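About Budska

Our Story
What We Teach
Who We Are
Visit

Budska is a small cooking school on the second floor of the old Grerkley building. We teach people to make soup, bread, beans, dumplings and plenty of other things they can cook on a regular evening with a regular stove. If you can boil water, you're ready for any class on our calendar. If you can't, come anyway, we'll start there!

How it started

Domingo Ulloa and Cherry Mae Layug met working the same lunch line at a hospital kitchen. They cooked for more than 700 people a day, and on their breaks they mostly talked about cooking for four. Friends kept asking them for recipes, then calling halfway through to ask what "simmer" meant or why the onions had gone black. One February they borrowed a church kitchen, put up a sign, and taught their first class: chicken and rice, two ways. Eight people came. Six of them signed up for the next one before they'd finished washing the pots.

We taught out of that church for three years, hauling our knives and cutting boards up the steps in milk crates. Then the space in the Grerkley building opened up (it used to be a sewing machine showroom, and we still find pins in the floorboards) and we jumped at it.

What a class is like

We keep classes to 12 students. Everyone cooks, everyone eats, and everyone takes home whatever is left. A class runs two and a half hours, and the first ten minutes are spent tasting salt. Yes, plain salt, and then salt in broth, a pinch at a time, until the whole room hears itself say "oh!" It's our favorite part of the night and we've done it hundreds of times.

You won't find fancy gear here. We have good pans, sharp knives, and bowls in every size we could get our hands on. We'd love for you to go home and make the dish again the next day with what's already in your cupboard.
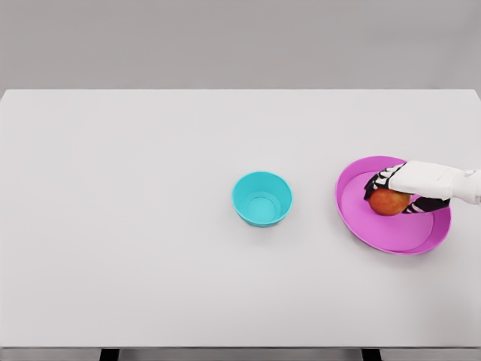

Image: Imtiaz Samarakoon for Budska

Our beginner series is called Clillness, a word Cherry Mae's daughter made up when she was five to describe how it feels to eat cold noodles on a hot day. It stuck. The series is six classes long and covers knife work, eggs, rice, beans, a roast, and a big pot of something for company. You can take the classes in any order, though we do suggest knife work first.

For people who have been cooking a while, we run weekend workshops on bread, pickles, and hand-pulled noodles. The noodle one fills up fast and gets very loud.

The people

Domingo Ulloa teaches the Clillness series and most of the bean classes. He has strong feelings about bay leaves.

Cherry Mae Layug runs the noodle and dumpling workshops, plans the calendar, and answers nearly all of our email.

Hemi Paewai is our baker. He joined us after nine years of night shifts at the Szalai bakery and is very happy to be teaching in daylight. His sourdough starter lives in our fridge and has its own shelf.

Sizwe Oosthuizen does the shopping and teaches our market mornings, where a group goes out with a short list and a small budget and comes back to cook lunch.

Imtiaz Samarakoon looks after the website, the recipe cards and the pictures, and fills in at the dish sink more often than he signed up for.

Recipes to take home

Every class comes with printed cards, and we've handed out 2,614 of them so far. Lost yours? Write to us with the name of the dish and we'll send another. Former students are also welcome to send changes. The lentil card is on its fifth version thanks to all of you, and it's so much better with the lemon.

Visiting

The door is on the side street, next to the shoe repair shop. Ring the bell marked Budska and come up one flight. There's an elevator at the back of the lobby. Please wear closed shoes, tie back long hair, and tell us about any allergies when you book. Aprons are on the hooks by the door.

Page updated 2 November 2021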